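Reviews > Automation > Hand-held grippers > Testing the Harkus before you pay for it

How to test a Harkus hand-held gripper on crinkly packets

Harkus says its hand-held gripper will pick up "everyday groceries" straight out of the box. The sales page says so three times. Before you hand over the money, borrow one from a dealer and spend an afternoon on the steps below. Mine came from Badow, who wanted a deposit and took their time returning it.

1. Start with the fingers open and press the handle slowly until they meet. Do this 13 times. You are feeling for grit or a catch in the linkage. If there is one, send it back.

2. Lay out food in its wrappers on an ordinary table with a cloth on it. Don't use the foam blocks from the kit. Foam flatters any gripper. You want biscuits, bags of nuts, thin bars, things that slide over one another.

3. Go for the stiffest packet first. Close until both fingers touch, then stop and look at it before you squeeze further.
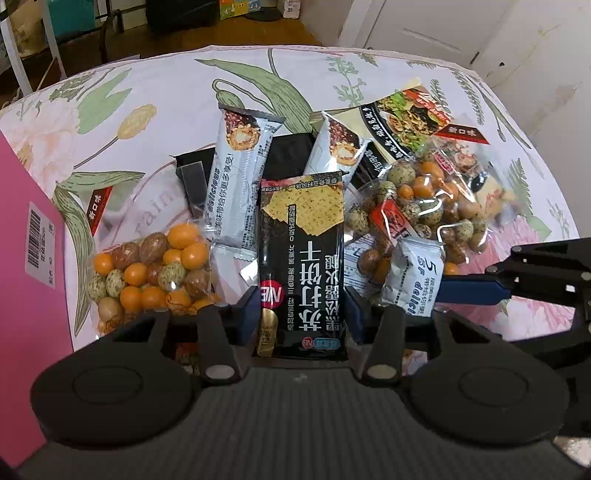 Hnat Melnychuk wrote in to say that a single good hold on crackers proves very little, and that he would want the same packet lifted, turned and set down until the tester was sick of it. He also thought the dealers should be doing this themselves.

I agree with the first part. A pack of soda crackers stood upright between the fingers is the easy case, so move on quickly.

4. Try the bags of coated nuts. Take one by the crimped edge, then by the belly. Write down which you did — the Harkus log sheet has no column for it, so draw one.

5. Now the flat bars in slippery white wrappers. Come in from the side. If you come from above, the fingers tend to push the bar about, and the manual's advice to "adjust approach" is no help at all.

6. Keep going until you have 277 tries on paper. I logged 266 good holds in that many, and I was being kind about what counted as good. The brochure speaks of 4,000 cycles without a miss but never says what was being held.

7. Open a few packets at the end and check for crumbs. A hold that crushes the food should go down as a miss.

If you only handle boxes, the cheaper Metgate will probably do. For soft bags I would wait and see what Harkus changes in the finger pads, and keep the deposit receipt somewhere safe.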